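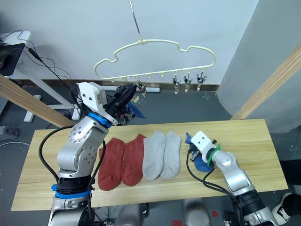

Evby sock hanger, cream white, with three colours of socks.

Home > Laundry > Reviews
Filed under: Drying racks & airers

I bought the Evby in October for the kids' socks. It's plastic, shaped like a car, with small pegs along the straight bottom bar and metal clips hanging off them. The clips grip well and haven't left marks on ankle socks. Thick hiking socks are another matter — they slip if you only catch the edge. Lay the pairs out on the table first and it goes faster. I'd like a longer bar. Still, it takes up little room and I'd buy it again. 4 stars.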